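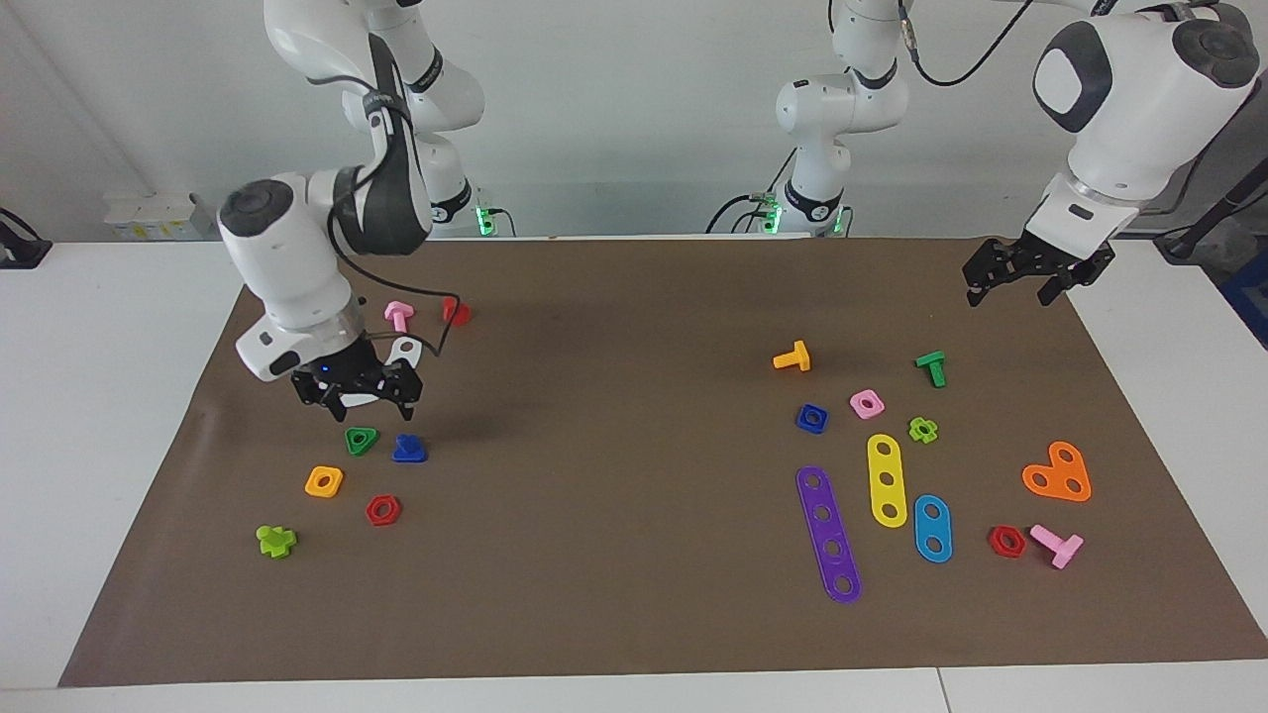

Evening, December. Spent the day deciding what to do about the parts stock, which has outgrown its boxes. The inventory sheet says 1,338 pieces across the Briltirura sets and the older Molleo ones, and I no longer trust that figure. The brown mat stays. It covers most of the white table and leaves a margin along the front and on the right side, wide enough for a notebook at the front edge. The plastic construction pieces went down on it in two groups, one on each side, and I intend to keep that split for everything that follows: left group first, right group second, no transfers between them until both are logged.

The mat has slight wrinkles. Small parts do not sit flat on a crease, and the near edge runs at a diagonal, which bothers me more than it should. Tried weighting a spare sheet under books for 18 hours last month. Marginal improvement. The other option is the Chevalier cutting mat, rigid, but it is smaller and its printed grid makes short connectors hard to pick out. Plain brown is better for that. Cleaned the spare with a damp cloth and rolled it, face out this time.

Sestora trays arrived. Depth is fine, lids are stiff. Each takes 300 short connectors or a much smaller number of plates, depending on how they nest. First tray filled and weighed: count by weight gave 232, count by hand gave the same, so the scale method is usable for connectors. It will not work for wheels - the tires vary too much. Wheels get counted by hand.

Labels still undecided. Sorting by color looks tidy on the shelf and is slow in use. Sorting by function is faster, but leaves a tray of leftovers that keeps growing. Leaning toward function, with color only for the plates.

To do: second pack of trays, new batteries for the scale, correct the Molleo column in the sheet. Stopped at 9:40. Neck stiff - the stool needs to come up a notch.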